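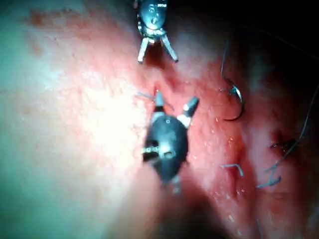 Bildnachweis: Brenero, Pressematerial

Skukeo ist ein Trainingspaket für robotergestütztes Nähen, das der Hersteller Brenero seit Juni an Kliniken und Forschungsgruppen vermietet. Es umfasst eine Nahtunterlage, Instrumentenaufsätze und die Auswertungssoftware Kao. Laut Anbieter soll es den Weg zur automatisierten Einzelknopfnaht ebnen — ein Anspruch, für den bislang kein unabhängiger Beleg vorliegt.

Aufbau und Umfang
Geübt wird an einem geraden Schnitt mit gebogener Nadel und Faden. Das Grundpaket enthält 52 Übungseinheiten, jede weitere wird gesondert berechnet.
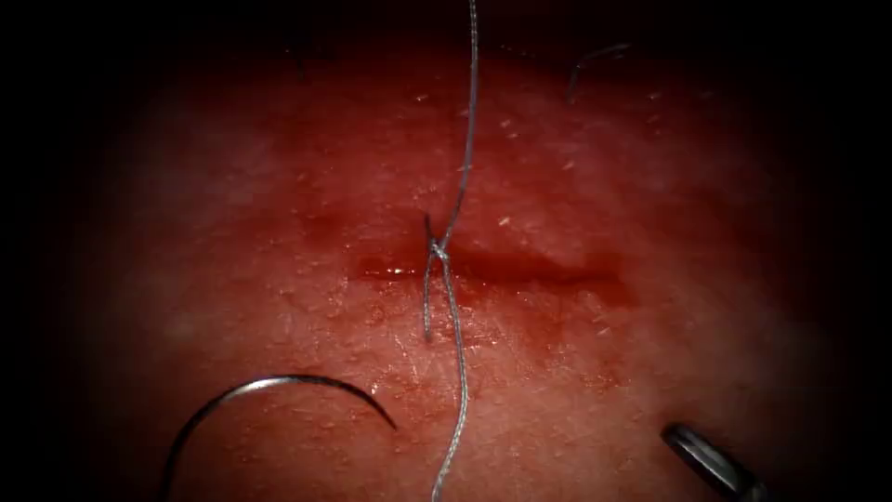
Wie viel davon ohne menschliche Steuerung abläuft, lässt der Prospekt offen. Das Wort »autonom« steht im Titel, im technischen Anhang ist nur noch von »unterstützten Teilschritten« die Rede. Angaben zu abgebrochenen Durchgängen fehlen ganz.

Bewertung
Brenero beruft sich auf 1000 aufgezeichnete Nähte. In die veröffentlichte Auswertung gingen davon 293 ein, die Auswahlkriterien sind nicht dokumentiert. Ob die Knoten einer Zugprüfung unterzogen wurden, geht aus den Unterlagen nicht hervor.

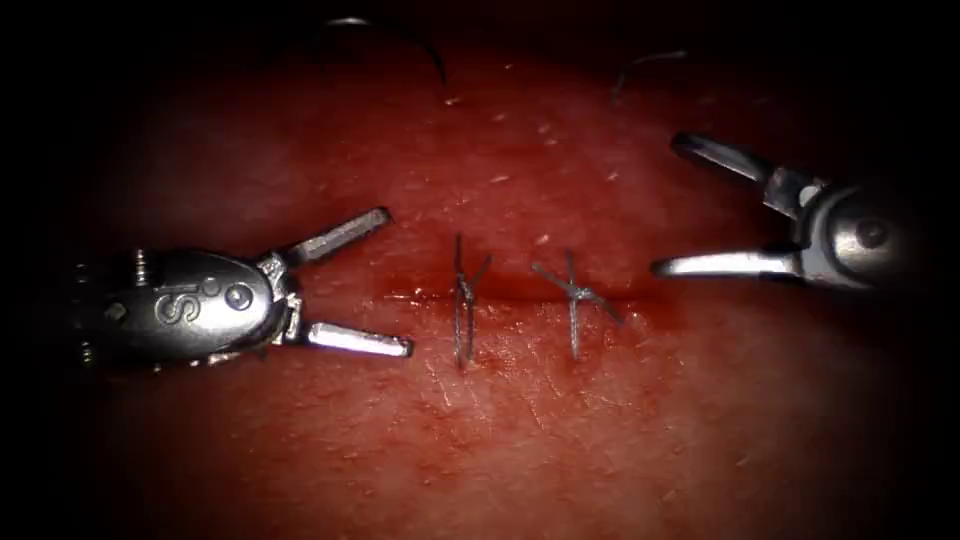
Gindell hält dem entgegen, das Paket sei als Übungsmittel verkauft worden und müsse sich auch nur daran messen lassen; für den Unterricht genüge es, wenn sich die Durchgänge vergleichen ließen. Gerade der Vergleich ist jedoch schwierig, weil Kao die Gewichtung seiner 5 Teilnoten nicht offenlegt.

Auch die Übertragbarkeit auf den Klinikalltag bleibt unbelegt. Der Mietvertrag schließt eine Verwendung am Patienten ausdrücklich aus.

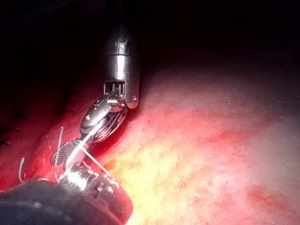
Fadenführung mit zwei Instrumenten

Stand der Angaben: 4. April 2022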